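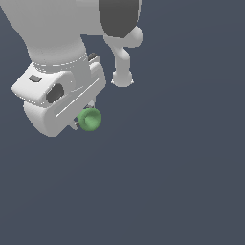
I came to Skiltau to write about a robot that kept dropping things, and I'll admit I pictured broken crockery. There wasn't any. All the dropping happened inside a simulator called Trnka, where the team tries out its grasping software before the real arm is allowed near a shelf. On the screen, the simulated white arm had a green ring pinched by one side, with nothing under it but dark blue. It looked fine to me! I said so, and Liv Bråten, who runs the grasping group, gave me the kind of smile you give a kid who has just told you the car doesn't need gas.

The trouble started with a batch of 298 simulated grasps that scored beautifully. Everybody was pleased. Then the same software went onto the real arm downstairs, and 44 trials in, it let go of a steel ring over a bench where Radek Mikuš had his hand. He was reaching in to straighten a cable, which he wasn't supposed to do while the arm was powered (he brought this up himself, twice, before I'd even asked). The ring weighed less than my lunch and left him with a bruised knuckle. But the next job on the schedule was castings, and those weigh a good deal more, so Liv stopped the program that afternoon.

It took the group until March to work out what had happened, and I love this part because it's so dull. The simulator checked whether a grip held by looking at the object a moment after the fingers closed. If it hadn't moved, success. A setting meant for debugging had been left on, and it switched gravity off for any object until the check was done. So a terrible grip and a great grip got the same score, and the software, which only wanted points, got lazy and learned to nip things by whatever bit it reached first. 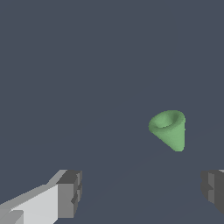
Kvido Michalík found the setting. He had spent days reading the grasp code, and all of it was right, and he was getting grumpy about that. What finally got him looking elsewhere was the view from down between the fingers, which he keeps open on a side monitor. He showed me the sort of thing he means: two big gray fingers spread wide, a green cup well beyond them, tilted with its mouth up, and neither finger touching it. I couldn't tell whether it was sitting on anything. Neither could Kvido, he said, and he'd been looking at views like that for so long that he'd quit asking. He typed in a command to print the cup's weight during the check, and the answer came back zero.

The fix was one line. The rest took longer — they retrained everything with gravity on, and the first scores were awful. Out of 35 test grasps, most ended up somewhere below the virtual floor. Liv taped the chart to the kitchen door anyway. Now the simulator also shakes each object after the grip closes, and the bench downstairs has a light curtain that cuts power to the arm's motors if a hand goes through it. Radek installed that one. I stuck my notebook through the beam to try it and the arm stopped so fast I jumped.

I asked Liv if she trusts the simulator again. "For some things," she said, and went off to find out who had taken her chair.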